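Akent tabletop frame: review

Posted in Small Furniture
Reviewed by Remedios Cruzado

I bought the Akent to hold a fabric cover over a work table. It is a white frame with upright poles that fit into joints at the base. I paid 60 dollars for it in May. My old frame was a Bundavby, and I kept that one until a corner split.

The base feels stiff enough for its weight. The poles are the part to take care with. If one goes in at a slight angle it stays at a slight angle, and the cloth will show it. Push each pole down until it stops, then turn it a little.

I put a dark cloth down first. White parts are easy to find on it, and the table doesn't get scratched.
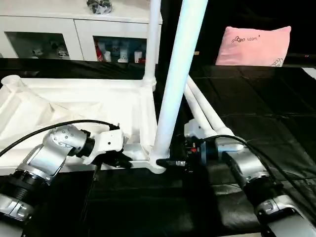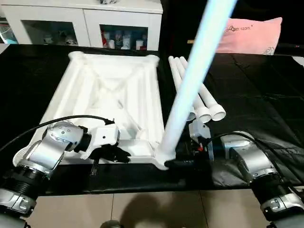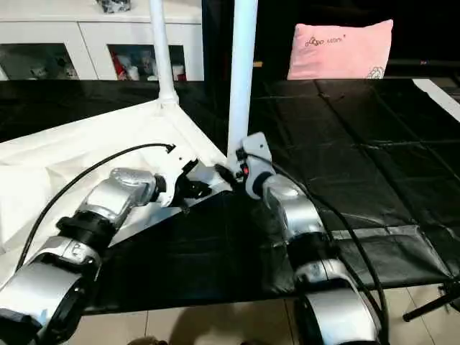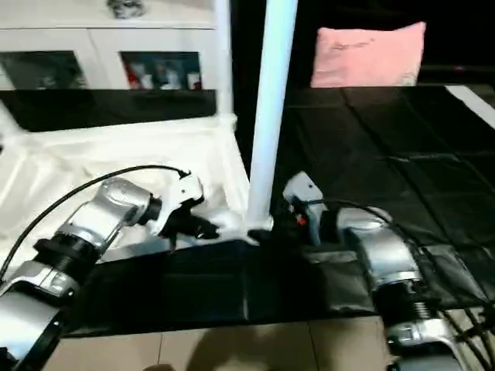

Cover fabric is not included. I used a plain white sheet from Yusof. Anything heavier than a bed sheet pulls the poles inward, and I would not try canvas. Iron the fabric before it goes on if creases bother you. I left mine as they were.

The instructions are one folded page with small drawings. Step 3 shows the joints from underneath, which confused me until I turned the page around. Alfredo Macapagal at the Protville store told me over the phone that spare joints can be ordered singly. I haven't needed any yet.

Good: light, easy to wipe clean, comes apart for storage.
Bad: no storage bag, poor drawings, poles lean if you rush.

I would buy it again at this price. For outdoor use I would look for something heavier. The box fits on a closet shelf if you pack the poles in first and lay the joints on top.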